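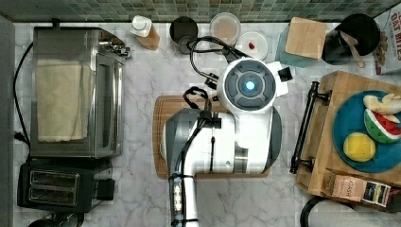 Una lectora me escribió hace poco que llevaba tres días sin desayunar tostadas por no atreverse a apartar todo lo que tenía encima de la encimera, y que si yo podía poner un poco de orden en el asunto. Pues me puse! He juntado en una sola página las preguntas que más me llegan sobre el rincón del desayuno: el horno de sobremesa, la tostadora, la tabla, los botes y las migas, que son un capítulo aparte.

Preguntas frecuentes sobre el rincón del desayuno

¿Horno de sobremesa y tostadora? ¿No es tener lo mismo dos veces?

Me lo preguntáis muchísimo. Yo tengo los dos y los uso los dos. La tostadora de dos ranuras es para el pan de molde de diario, la rebanada rápida antes de salir. El horno lo quiero para gratinar, para recalentar un trozo de empanada sin que se quede chicloso y para el pan de pueblo, que no cabe en ninguna ranura de este mundo. Si solo te entra uno, quédate con el horno y ten un poco de paciencia con las tostadas.

¿Puedo ponerlos uno pegado al otro?

Pegados no. Mira el manual del tuyo, que cada fabricante pide un hueco distinto. Yo dejo 10 cm entre el horno y la pared, y la tostadora la saco hacia delante cuando la voy a usar. Y nunca los dos a la vez en el mismo enchufe con ladrón, que en mi casa salta todo (y luego a buscar la linterna).

¿Dejas un paño encima del horno?

Con el horno apagado y frío, sí, es donde tengo el paño a mano. Encendido, jamás. Si eres de los que se olvidan, pon un gancho en la pared y listo.

¿Cómo limpio el acero sin que queden marcas?

Paño de microfibra, agua templada, una gotita de jabón y siempre en la dirección del pulido. Luego lo seco enseguida con otro paño. Probé el espray Busex y deja brillo, pero huele a limón de mentira toda la mañana. He vuelto al jabón.

¿Y las migas de la tostadora?

Desenchufada y fría, se saca la bandejita de abajo y a la basura. Si la tuya no tiene bandeja, boca abajo sobre el fregadero y unos golpecitos. Nada de meter cuchillos ni tenedores por las ranuras, por favor!

La encimera de mármol, ¿aguanta?

Depende de si es mármol o lo imita. El mármol de verdad se lleva fatal con el limón, el vinagre y el tomate, así que ahí limpia al momento y corta siempre sobre tabla. Los que lo imitan son más sufridos con el ácido, pero algunos se marcan con el calor. Salvamanteles para todos y dormimos tranquilos.

¿Cada cuánto le pones aceite a la tabla de madera?

Una vez al mes, más o menos, y cuando la veo pálida. Aceite mineral apto para alimentos, bien extendido, 20 minutos de reposo y se retira lo que sobra. El de oliva no, que se pone rancio. La tabla no va al lavavajillas y tampoco en remojo. Se lava, se seca y se deja de canto hasta que esté seca del todo.

¿Qué se queda fuera y qué va al armario?

Lo que toco todos los días se queda: las cucharas de madera en su bote, la tabla y poco más. La caja de cereales va al armario en cuanto termina el desayuno, bien cerrada por dentro, porque con la humedad se ablandan en nada. En julio todavía más. Los uso mucho para los yogures con fresas y blandos no hay quien se los coma.

¿Botes transparentes o con etiqueta?

Transparentes y con etiqueta! La harina, el azúcar glas y la leche en polvo se parecen una barbaridad a las siete de la mañana. Yo tengo los Poven, compré el juego de 6 y las tapas cierran bien, aunque una me salió torcida y me la cambiaron sin problema. Apunta también la fecha en la que llenaste el bote, con rotulador en la base.

Las juntas del azulejo pequeño se me ponen amarillas, ¿qué hago?

El mosaico es precioso y tiene juntas para aburrir. Bicarbonato con un poco de agua, cepillo de dientes viejo, se aclara y se seca. Lo hago por trozos, un rato cada semana, que de una sentada acabas odiando la cocina.

Página revisada el 18/5/23. Si falta tu pregunta, déjala en los comentarios y la voy añadiendo.

226 compartidos
20 comentarios

También te puede interesar
Cómo quitar las manchas de café de una bandeja de madera
Probamos la panera Birkett durante un mes
Granola casera en el horno pequeño
Cajones de cocina: mi orden, con los separadores Brora
Fresas que duran más en la nevera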